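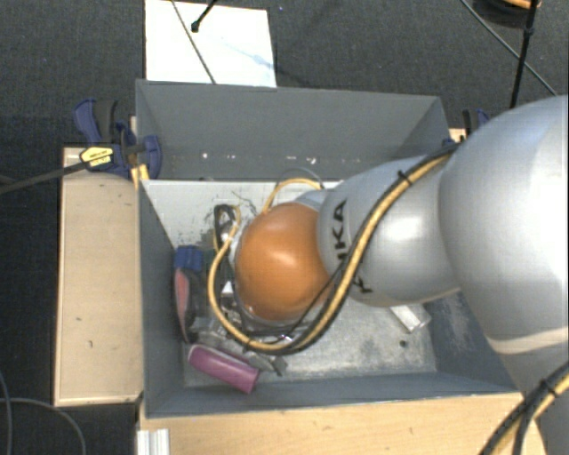
The Guide Who Answers for the State

2021-05-18

Travelers who return from closed countries tend to tell the same story about their guides. The guide was polite, well read and tireless. The guide knew the height of every monument and the date of every battle. At some point, usually on a long bus ride, the guide said something that seemed unscripted, and the traveler has treasured it ever since.

This essay argues that travel writers should stop publishing that moment.

The republic of Brenel admitted 458 foreign visitors in the last full season before its border closed. Each group was assigned two guides, and each guide was required to file a report on the other. The rule was no secret. It was printed in the visitor handbook issued by Gruvier, the agency that handled most of the bookings. Yet the published accounts of those journeys are full of small confidences: a remark about the price of shoes, a joke about a minister, a question about how much a teacher earns abroad. In nearly every case the name has been changed. In nearly every case the hotel, the route and the month have been left in.

A changed name offers little protection when the circle of possible speakers is so small. In May of that season, according to the agency's own roster, 46 guides were licensed to work in the capital, and only a few of them spoke English. Any official with a copy of the article and a copy of the roster could settle the matter before lunch. Writers who would never expose a source at home have done so in Brenel without appearing to notice, and their editors have let them.

The usual defense is that readers need these moments. Without them, it is said, the people of a closed country remain a crowd in a stadium, seen from a distance and easily feared. There is force in this argument. Accounts that dwell only on parades and statues do flatten their subject, and they flatter the reader as well. A guide with a sore foot and an opinion about soup is plainly a person.

The answer is to choose details with more care. The sore foot may be printed. The soup may be printed. A view on the succession should wait until the speaker is beyond reach, even if that means it waits for good. The Villitz travel anthologies, whatever their other faults, have followed this practice for years, and their chapters on the Tai valley are no poorer for it. They describe how people line up, how they carry their children and what they sing when the power fails. No one who appears in them is asked to be brave on behalf of the author.

There is also the matter of vanity. The whispered confidence flatters the person who receives it. It suggests that out of 2,001 miles of supervised road, one visitor alone found the true country. Guides are professionals who spend their working lives with foreigners. Some of what they let slip is sincere, some is courtesy, and some may well be part of the tour. The visitor is rarely in a position to tell which.

Editors should ask a plain question of every such passage before it is printed: who could be punished if this is believed? Where the answer is a single identifiable person, the passage should be removed, and the author should not be permitted to restore it in the paperback.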